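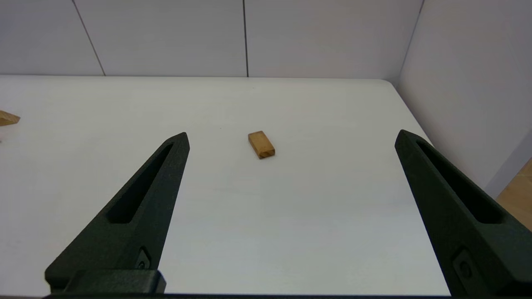 Muteck today released results from its wrist-view grasping study, a year and a bit of work on one narrow question: how little does a robot need to see in order to pick something up? Most setups lean on an overhead camera, or two, plus a calibration routine that has to be redone every time somebody bumps the table. The Muteck method, called Curell, drops all that. One small camera at the wrist, looking out past the fingers. The view is plain stuff. White table, a small wooden block lying at a slight angle between the open fingers and a bit beyond their tips, the corner of a second block at far left. From a view like that Curell has to pick a target, work out which way the long side runs, and decide how to turn the wrist before moving in.

BATGATE, 30 March 2018. For immediate release.

Headline result: trained on 400 demonstrations, Curell completed 33 more grasps out of every 100 than the team's own earlier method, using the same arm and the same blocks. No overhead camera in either case. Training and test layouts were kept separate.

What's new

Earlier wrist-camera work at Muteck treated the fingers as a nuisance. They were masked out before the picture ever reached the network. Curell leaves them in. The fingertips stay in the picture the whole way down, so the network can judge the block against them directly, in pixels, with no need for an exact measurement of where the camera is mounted. The team suspected this would help a little. It helped a lot. With the fingers masked again and everything else left alone, most of the gain went away.

Second change is what happens at the start. Curell does not commit to a grasp from the first view. It makes a short move, looks again, compares, and only then picks an approach. Up to 20 of these looks are allowed per grasp, though most attempts used far fewer. Blocks at a slant benefit the most. Blocks already lined up with the fingers hardly at all.

Third, clutter at the margins. A partly visible block used to pull the old method sideways, the arm would drift toward it and end up between two objects with nothing to close on. Curell was trained with partial blocks at the edges on purpose and learns to hold on to the target it started with. Drift still happens when two blocks touch. See limits, below.

How the tests were run

All trials took place in the Batgate lab on a white table with plain off-white walls behind and to the side. Dark fingers, pale background. This was a choice, the team wanted to study alignment and not get tangled up in background problems. Fingers are slotted, with a tapered tip, and were not swapped during the test series. Each trial began with the gripper open and a block placed by hand inside the reachable area. A grasp counted if the block was lifted and held clear of the table until the operator called it. Slips counted as misses, even when the arm recovered on a second try.

The demonstrations were recorded by people guiding the arm, not by script. Some of them are clumsy. They were kept in. An early version trained only on the clean ones did worse when the arm was off line, probaly for lack of any examples of getting back on line.

Limits

Wood blocks only. No soft items, nothing shiny, nothing clear. The tabletop was pale and the lighting soft in every trial, so the numbers should not be read as a claim about a warehouse shelf or a kitchen counter. Touching blocks remain a weak spot. So do blocks right up against the back edge of the table, where the arm runs short of room to make its second look. Speed was not a goal and Curell is slower then the older method on easy layouts.

The company is not announcing a product. Curell is a research result at this point and there is no price, no ship date.

Petkov set

Along with the results Muteck is releasing the recordings behind them, under the name Petkov. It contains all the training demonstrations with wrist video, arm positions and gripper state, plus the failed test attempts, marked as failures. Free for research use. Labs wanting access should write to the Batgate office and say which arm they are running, as the file layout differs a little between the two versions.

What comes next

Darker tabletops first, then mixed shapes. A new round of trials starts in October with the fingers changed to a lighter color, to find out how much of the result depends on contrast between finger and table. Those numbers will be published whichever way they go.

About Muteck

Muteck develops control and vision methods for robot arms. Its research lab is in Batgate.

Press contact: Muteck press desk, Batgate office. Video clips of the trials on request.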